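April 10, 2018
Bench notebook, electronics side

Irkia, dropouts on the network, second day.

Picking up from the last entry. The complaint is still the same: depth and wind go to dashes on the helm display for a few seconds, come back, then go again. Heading sometimes goes with them and sometimes doesn't. When heading goes, the Fivetti pilot drops to standby and beeps, and the owner wants that part fixed first. It is worse with the engine running and worse in a chop, but it has done it tied to the dock at Ghorbani with everything quiet, so I don't want to blame the engine yet.

Engine hours read 368 when I got aboard this morning. Writing that down in case we need to line up the alarm log later. The display clock is wrong and the log only stores clock time.

What was done last time, so it doesn't get done again: display software updated, pilot computer software updated, Werora depth sensor swapped for the loaner and swapped back. No change from any of it. The loaner dropped out just like the original, so the sensor is fine and should stay where it is. Please don't order another one.

Started today with the meter. Power off at the panel, network fuse pulled, tag on the breaker. Measured across the two data wires at the helm tee with the display unplugged. Should be 60 ohms on a healthy backbone with a terminator at each end. Got 80. Moved the leads, cleaned the probe tips, got 80 again. Went to the tee under the nav seat and got the same. It moved a few ohms when I leaned on the cable tray, then settled.

If a terminator were missing altogether it would read 120, and if somebody had added a third one it would read 40. So both are in circuit but one of them has picked up extra resistance, or the path to it has. A reading that is nearly the same everywhere along the backbone points to one end. A bad joint halfway down would add less to the total than I first assumed, but it would still show up, so I didn't rule it out on the meter alone.

Next was walking the backbone. There is no drawing aboard. The one in our folder is from the original install and shows the run stopping at the engine room bulkhead. It doesn't stop there anymore. I pulled the headliner strip and the two locker backs and followed it the whole way. It goes from the anchor locker bulkhead down the port side, behind the galley, across under the companionway, through the engine room high up on the starboard side, and ends in the lazarette. Measured length 87 feet with the string, tee to tee, including the loop behind the galley that has no reason to be there. That is within the limit for the light cable but I would not want to add much more on the end of it.

Eight drops on it now:

Wind, at the mast base
Depth and speed
Helm display
Nav station display
Heading sensor
Pilot computer
Engine gateway
Rudder sensor, lazarette

The folder drawing only has six. The engine gateway and the rudder sensor came later. Neither job has a sheet in the folder, so I am assuming it was done when the pilot went in.

Power goes in at the nav station tee, which is close enough to the middle. Checked voltage at both ends with everything switched on and the backlights all the way up. A small sag at the lazarette end, nothing I would chase. The same check with the engine cranking gave a bigger dip, but the displays rode through it. Power feed wire is the right size, the fuse is the right value and the ring terminals are tight. The shield drain is grounded in one place only, at the power tee, so that is as it should be.

Lazarette. The aft terminator sits on the last tee, and that tee was lying in the bottom of the locker next to the steering quadrant. It must have been tied up at some time because there is a cut tie still stuck to the stringer above it. The collar on the terminator turned by hand with no effort at all. Inside there was green on two of the pins, and one of those is a data pin. The socket side on the tee was not much better. There was salt crust on the outside of the collar too.

Put the terminator on the meter by itself. It jumped around and would not hold a value. A new one from the box read 120 straight away and stayed there.

Fitted a new tee and a new terminator. Thin wipe of dielectric grease on the seal, none on the pins. Collars hand tight and then a little more. Tied the tee up on the side of the stringer with the terminator pointing down, well clear of the quadrant, and swung the wheel lock to lock to make sure nothing touches. Back to the helm tee with the meter, power still off: 60 and steady. Leaned on the cable tray, still 60.

I kept the old tee in a bag on the shelf with the boat name on it.

Powered up. All the devices showed up on the network list at the helm. Left it running over lunch with the data page up and the alarm log cleared. No entries when I came back. Started the engine and ran it at the dock for a good half hour, in and out of gear, pumps on and off, windlass bumped a couple of times. No entries. Keyed the VHF on high power while watching the heading and the number wandered by a degree or so and came back. That was noted on an earlier visit as well and I think it is a separate thing. The heading sensor is in the hanging locker and the VHF coax runs right down the corner of the same locker. Should be moved, but it isn't causing dropouts.

Pilot. Engaged at the dock with the lines on, just to see if it would stay engaged. It did. Rudder feedback reads smoothly from side to side on the display, but the center is off a little to port. I did not re-zero it. That should be done under way along with the compass swing, and the owner needs to be there for it since it changes how the boat feels at the wheel.

One thing that cost me time and is worth knowing for the next Fivetti job. After the network power had been off for a while, the pilot computer came back up and picked the wrong heading source. It chose the one from the GPS, which at the dock means nothing, so the heading spun slowly and I thought for a bit that I had disturbed something. The source list is in the setup menu on the nav station display, not the helm one. Set it to the heading sensor by hand and turn off automatic selection. After that I cycled the power three times and it kept the setting each time.

Also on the Werora sensor: the offset had been set to show depth below the keel, but somebody entered it with the wrong sign, so it was reading more water than there was. Checked with the lead line off both sides and corrected it. Told the owner on the phone and asked him to check it himself the next time he is somewhere shallow and calm. If he goes by memory on his home channel he will think the new number is wrong, so this should be in the invoice notes as well.

Things I looked at and left alone:

The loop of spare cable behind the galley. It is neat and dry and not hurting anything. If the galley ever comes out, shorten it.

The wind drop. The connector at the mast base has some age on it but the pins are clean. I redid the drip loop because there wasn't one.

The engine gateway. Works, but it is mounted with the connectors facing up right under a hose clamp. I would turn it over next time we are in there. Needs a longer drop cable than the one fitted, and we had none in the van.

Not done yet. Sea trial, which is the only test that counts for the complaint in a chop. Compass swing and rudder zero in the same trip. New network drawing for the folder, and a copy in a plastic sleeve for the boat. I have the sketch with lengths in pencil and will ink it this week.

Parts used: one tee, one terminator, a handful of ties, a small amount of grease. Need to restock terminators, as that was the last male one in the box. Somebody should also go through the other connector bins, since the lids have been off since December and I found a tee in with the coax ends.

For boats already on the books with a tee in the lazarette, I would like us to put a meter on the network at the next service visit, power off, and write the number on the job sheet. It takes a couple of minutes with one display unplugged. On this boat it would have saved two software updates and a sensor swap. We had the meter aboard on the first visit and used it only for the battery.

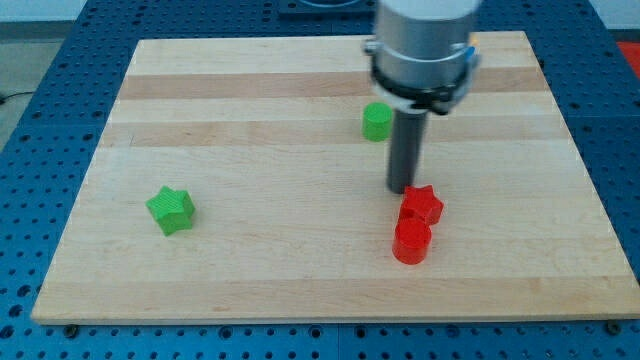
Sea trial is waiting on the owner for a day. Leave the lazarette panel screws loose until then, so the tee can be looked at before and after, and bring the longer drop cable for the gateway on the same trip.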